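4.2 Portion Judgments and the Color of the Bowl

The claim that people eat less from a bowl of one color than from a bowl of another has had a long run in popular advice. It is easy to state, cheap to act on, and flattering to anyone who sells tableware. We came to it with doubts, and the results in this section have not removed them.

The usual argument goes like this. A food that closely matches its bowl blends into the background, the eater misjudges how much is there, and so the eater serves more. A food that stands out is judged more accurately. Both steps need to hold. Most of the work we reviewed in Section 2 tests only the first step, or tests the second with a single meal in a single room, and then speaks as if the whole chain had been shown.

Our own sample was 213 adults, recruited through two community colleges and a public library in Navarro. Each person served a portion of dry cereal into a bowl, was asked to estimate its weight, and then repeated the task with a different bowl. Order was shuffled. In all, 1519 servings were usable after we dropped those in which the scale had not been reset. Bowls came from two lines, Zosodel and Fevetti, picked only because each offered the same shape in several colors. Neither company had any part in the study.

We did not standardize the tables. This was a choice, and one reviewer of an earlier draft called it a mistake. Studies that put every bowl on a white cloth under a fixed lamp get tidy numbers, but few people eat breakfast that way. A pale bowl on a dull tabletop under an ordinary ceiling light has a rim lighter than its inside and a bright spot where the light hits it (Figure 3). Asking what color such a bowl "is" may already be asking too much, and a color code taken from a catalog does not settle the matter.

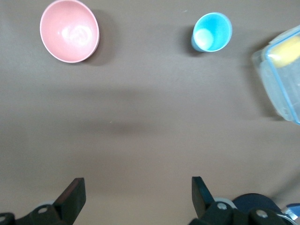 Figure 3. Round pink bowl on a matte grayish-brown tabletop. The inside looks deeper in color than the rim, and a highlight shows on the inner surface.

With that in mind, the main result is plain. The average serving differed very little between bowls that matched the cereal and bowls that did not. The difference ran in the predicted direction, which supporters of the contrast account will no doubt point out. It was also smaller than the difference between a person's first and second serving, whatever the bowls were. People served less the second time. We suspect they had become aware of being weighed, and any study that uses one serving per person has no way of seeing this.

Weight estimates tell a similar story. Participants were poor at the task with every bowl. When a person holding 80 grams of cereal guesses 400, the color of the glaze is not the most pressing thing to explain. Errors this large swamp any contrast effect, and they raise the question of whether "misjudging" a portion means anything for people who never think in grams to begin with. We tried the analysis again with ranks in place of raw guesses. The pattern got weaker.

Boonchu, who ran the pilot sessions, argued for a gentler reading. In her view the effect could be real but limited to soft or wet foods, where the edge between food and bowl is harder to see than it is with cereal. We can't rule this out. We would only note that the original claim was never limited in that way, and that an effect which retreats to a new food each time it is tested is hard to pin down. A follow-up with yogurt, planned for August, should help.

Two weaknesses on our side deserve mention. Participants served themselves but did not eat, so we can say nothing about how much would have been left in the bowl. And the sessions were held at mid-morning, when many people had already had breakfast. A hungry person may serve differently. Readers who want to save the color account are welcome to start there.

The survey data supplied by Ovatent, covered in the next section, are sometimes cited as support from outside the lab. They rest on what people remembered eating, and we give them less weight for that reason.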